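Chairs, chairs and more chairs: my visit to the Larnholm open day

August 7, 2021

I had been meaning to get to Larnholm for ages, and when my friend Bláthnaid Ó Briain called to say she had a spare seat in her car, I said yes before she'd told me what time we were leaving (early, very early!). The old building is shared by a bunch of small furniture makers these days, and once a year they open up the doors and let people like me wander through and sit on everything. We paid two dollars for parking and went straight in, because the coffee line was already out the door.

First stop was Sirka, who do the hard stools you see in every cafe now. Nice enough, but I'm a cushion person, so I dragged Bláthnaid upstairs to the room with the sample chairs.

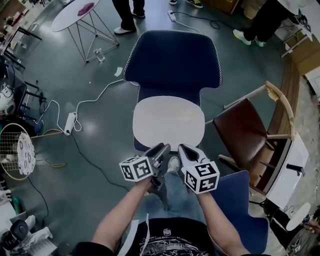
Upholstery is my weak spot, and I could have stayed in that room until closing. I grew up with a mother who re-covered the dining chairs every other year, so I always look at the edges first. The dark blue chair with the light gray oval seat cushion got me right away - white zigzag stitching along the edge of a tall, straight back, such a small thing and so cheerful! Beside it was a wooden one with a dark brown leather seat and a curved light-wood back, much more grown-up. Bláthnaid liked that one best and we argued about it all the way through lunch.

I also fell for the little white side table on its base of thin metal rods. I have no room for another table. I measured when I got home anyway, and no, still no room.

The part I enjoyed most was how relaxed it all was. It's a bright room with white walls and an arched window, and the floor is a dark green-gray that I would happily steal for my own kitchen.

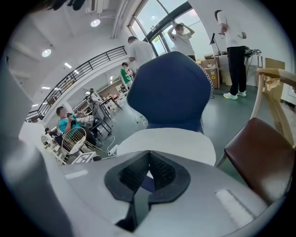 The navy chair back with its white zigzag seam, and the wooden chair with the brown leather seat next to it.

We finished downstairs at Osard, who had lamps and a table of fabric ends for sale. I bought 11 pieces, mostly blues (no surprise there), and a bag of buttons I didn't need. Bláthnaid wanted to see the Ó Conaill workshop too, but they had closed for the day by the time we found the right staircase. Next time we'll start there and do the fabric table last, with a bigger bag.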